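Set the rinse temperature by the load, not by habit

Most commercial laundries in the Murkelton district rinse every load at the same temperature. The setting is chosen when the machine is installed and left alone until the machine is replaced. I think this is poor practice, and the usual defence of it does not stand up to a look at the gas bill. 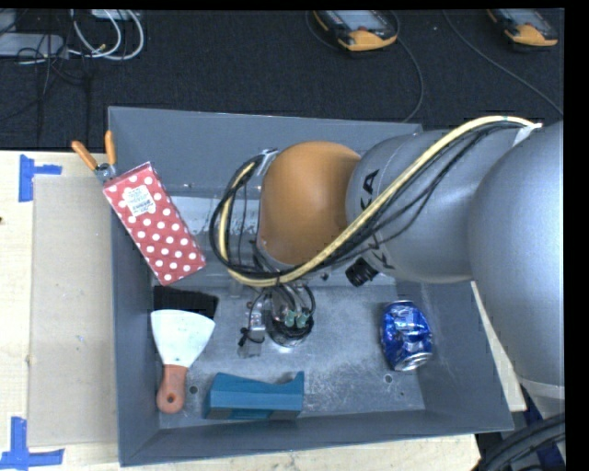
A rinse has one job, to carry away detergent and the soil that the detergent has lifted. Dilution does most of that work. Three fills of cold water will bring residual alkalinity down to an acceptable level on cotton sheeting, provided the drain and the intermediate spin are working properly. Warm water does it a little faster and helps the final spin, as warm water is thinner and leaves the cloth more readily. The gain is real for heavy towelling. For poly-cotton sheets it is small enough to be lost in the normal variation between machines.

The plant at Kenlow where I spent most of my working life ran warm rinses on everything. In August, when the incoming mains water was at its coldest, the boiler ran flat out from 5 am and the ironer was short of steam by mid-morning. The standard answer was to propose a bigger boiler. A capital request went up twice while I was there, and both times the figures in it treated the rinse setting as fixed.

We eventually ran a comparison on the Xavier line, which handled motel sheets. It covered 486 loads, half rinsed warm and half rinsed cold, with the same chemistry and the same fill levels. Rewash was 10 loads on the warm side and 10 on the cold. Moisture retention after the final spin was slightly higher on the cold side, and the ironer speed had to come down one notch to suit. The cost of that notch was much less than the cost of heating three fills.

Objections to cold rinsing fall into two groups. The first is hygiene. Thermal disinfection happens in the main wash, where time and temperature are held and recorded. A rinse that follows a properly held wash is not a disinfection stage, and a laundry that relies on it as one has a wash program that needs attention. Healthcare work is a separate matter with its own requirements, and I would not alter a rinse there without the client's written agreement.

The second group concerns the cloth. Taking poly-cotton straight from a hot wash to a cold rinse sets creases, sometimes badly enough that the ironer will not remove them. This is correct, and it is the strongest argument the other side has. The remedy is a controlled cooldown, with cold water bled in while the drum turns, until the bath is at 44 degrees or lower before the first drain. It adds a few minutes. Older machines may need a controller update, and some of the very old ones cannot do it at all.

Suppliers have not helped. The Brillier controllers common in this district ship with 116 stored programs, and in the set I was given all the sheet programs had warm rinses. Operators assume a supplied program has been optimised. It has been made safe for the widest range of customers, including those with worn drain valves and unreliable dosing pumps. A laundry that maintains its equipment is paying for the allowance made for one that does not.

My preference would be for each fabric class to carry its own rinse setting, reviewed once a year with the titration results on the table. Towels could stay warm. Sheets, pillowcases and most table linen could go cold after a cooldown. Workwear depends on the soil, and grease will redeposit if the bath is chilled too early, so it should be tested before anything is changed.

None of this needs new plant. It needs access to the programming menu, an alkalinity test kit and a manager willing to let one line run differently from the others for a month.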